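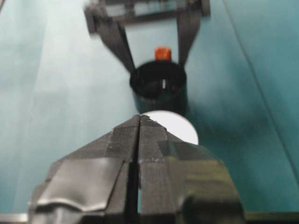
Cups, discs and small parts: where they go from February

The blue table in the Tekin room has been collecting things again. Most of them are small and most of them are needed by more than one person, so starting in February the small parts at Nistia will have fixed places and a short checkout sheet. Sheyla Apaza has set up the shelves and will keep the list.

The black cups stay on the second shelf, rim up. Please don't stack them. They grip each other when they're pushed together, and two of them cracked last fall when they were pulled apart. If you use a cup to hold screws or other bits while you work, empty it before it goes back.

The flat white discs go in the shallow tray beside the cups. Put them in flat, and wipe them with a dry cloth first. Paper towels leave lint that shows up on the next person's work. The discs scratch more easily than you would think, so keep them out of the drawer with the metal rulers.

Small orange pieces go in the lidded jar at the end of the same shelf. These are the ones that roll. We started the winter with 40 and the last check found 11, so if you have one in a coat pocket or a desk drawer at home, please bring it in. You can leave it on the shelf without filling out anything.

Larger cylinders and anything open at one end go on the bottom shelf, lying on their sides with the opening toward the room. Dust settles in them when they stand up, and it is a nuisance to get out of the ones with ribs. A bottle brush hangs on the hook by the sink for this purpose. Use it dry.

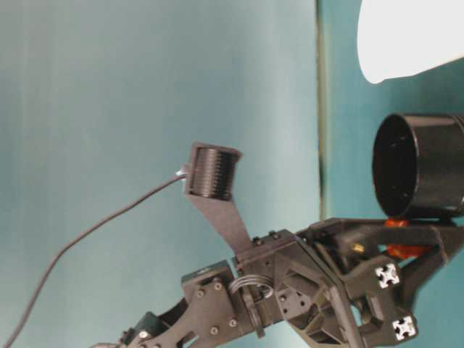 A black open-ended cylinder with faint ribs inside.

The checkout sheet is on the clipboard inside the cabinet door. Write down your name, what you took and the time. If you are only using something at the blue table and putting it back before you leave, you don't need to sign. If it leaves the room, sign, even if you're just going down the hall.

Every shelf position has a number on the front edge, and the same number is on the sheet. The numbers come from the old Prurkbridge inventory, which is why they jump around. Cups are 392 and discs are 594. Sheyla decided to keep the old numbers so that the labels already on the boxes would still match.

The table itself should be cleared at the end of each session. A damp cloth is enough for the top. Please don't use the spray cleaner from the kitchen, as it leaves a film and tape won't stick to it afterward.

We have ordered another jar and two more trays from Tondel. Until they come, the overflow is in a shoebox on top of the cabinet, marked in pencil. Anything without a place can go in there too, and Sheyla will go through it at the end of the month. Questions about the list can be left on the clipboard.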